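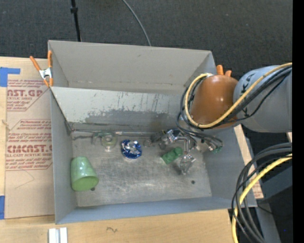

sabina_b
Drill holes in the bottom or you'll drown them. Metal holds water like a bathtub, I lost 90 seed potatoes that way my first year. Half inch holes, lots of them, then gravel.

Naveen Awasthi
7 May 2020
ok so drainage, got it. Next question is depth. I have one grey metal bin, open top, paint's scraped on the slanted side inside but I don't see why that would matter for potatoes? Want to do Yeo, maybe a few Lerix if the feed store still has any. Small yard, full sun til 4ish

shanthiW
Scraped paint matters a little. You don't know what's in old paint. I'd line it. Landscape fabric, staple it to a strip of wood along the rim.

sabina_b
Lining is overkill imo. I've grown in worse

shanthiW
You've also said you lost 90 of them lol

sabina_b
To WATER. not paint

Dilani P
Bigger problem is heat. Full sun on metal, soil cooks at the sides by July and potatoes just quit. Mine were marble size. Put it where it gets shade after lunch or lean some old boards on the sunny side.

Naveen Awasthi
can't really move it once it's full. boards then. How deep do I plant

Dilani P
Four inches of soil, potatoes on top, cover with four more. Add as the stems grow, leave the top few leaves out. Stop when you hit the rim.

shiuli_l
Going to disagree with the adding-soil thing. Tried it two years running with Yeo, no more potatoes than the ones I just planted deep and left alone. It's an early kind, they set all at one level. Lerix is later so maybe theres something to it there.

sabina_b
Never had that. Mine go all the way up the stem

shiuli_l
Yeo? or something else

sabina_b
ok fair, mine are Tretard. didn't think of that

shanthiW
Don't mix the two in one bin either way. Yeo comes out early, Lerix wants to sit til September. You'll be digging through one to get the other.

Naveen Awasthi
hm. All Yeo then, and the Lerix in buckets. Vodside has bagged compost on sale, anybody used it?

Dilani P
Full of sticks. Sift it. Fine for the bottom half

shiuli_l
What she said. And don't crowd them, five seed potatoes tops in a bin unless it's huge. Water when it's dry two knuckles down.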